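About > Who we are

Courses Workshop Prices Visit us Contact

About the Udileck School of Clock and Watch Repair

We are a small school for people who want to learn how to repair clocks and watches with their own hands. The school is in the old post office of Troklow, on the second floor, above the bakery. If you come in the morning you will smell the bread before you find our door. The stairs are steep, so please tell us in advance if this is difficult for you, and we will arrange your lessons in the ground floor room at the back.

The school was started by two repairers who had worked for many years in the same shop, Hlongwane Clocks, on the other side of the river. When the shop closed, they kept the benches, the lathe and 39 drawers of spare parts, and they looked for a place where all of it could be used again. At first there was only one evening course, with seven students. Today we have three courses in the year and a summer week in June, and most of our teachers were our students before.

What we teach

The beginner course takes 25 evenings. You start with a simple alarm clock, which you take apart and put together again until you can do it without looking at the drawing. After this you learn to clean the parts, to oil them in the right places (it is always less oil than a beginner thinks), and to find out why a clock stops. In the last part of the course you bring a clock from your own home. We have had kitchen clocks, travel clocks, and one very large wall clock that came up the stairs in pieces.

The second course is for wristwatches. It is more difficult, and we ask that you have finished the beginner course or can show us some work that you did. The parts are small and a spring can jump very far. Each student in this course gets a set of screwdrivers and two pairs of tweezers, and these stay yours when the course is over.

The third course is about striking clocks and it is held only in winter. There are few places and the list fills early.

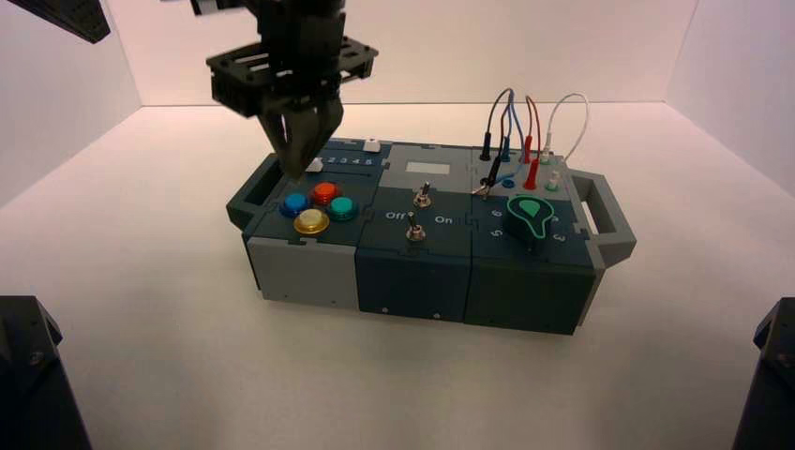 Esus wrote to us after the winter course that the hardest thing was to go slowly. "At home I wanted to finish in one evening. In your school I needed four evenings for one clock, and it is the only clock in my house which is never late." We were very glad to get this letter, and we have put it on the wall next to the coffee machine.

To go slowly is maybe the main thing we teach. A student who hurries will bend a pivot, and a bent pivot can cost more work than all the rest of the repair. For this reason our evenings are long, from six to nine thirty, with one break in the middle. There is no exam. At the end you get a paper which says what you have repaired and who was your teacher, and several shops in the area know this paper and accept it.

Our workshop for the public

On the first Saturday of every month was our old rule, but this has changed. The public workshop is now open every second week, and the days are written on the door and on the page "Visit us". You can bring a clock that does not work and a teacher will look at it together with you. We do not take money for looking. If it needs a new part, we tell you the price before we do anything. Please do not bring clocks with a battery that has leaked, or if you must, put them in a closed bag.

We are sorry that we cannot say what your clock is worth. Many people ask us this, and we are repairers – for the value you should go to an auction house.

How we pay for it

The school belongs to its members. The yearly fee is small and it pays for the rent and the heating. The course fees pay for the teachers and the tools. We also sell repaired clocks from a shelf near the entrance, and last winter this shelf paid for a new cleaning machine, which cost 1319 with the delivery.

If you have old tools, books or broken clocks at home, we will take them with pleasure. Broken clocks are useful to us because the beginners need something to practice on. Write to us first, as our storage room is not big.

This page was last changed on 3 November 2019.

14 shares 2 comments

Courses Workshop Prices Visit us Contact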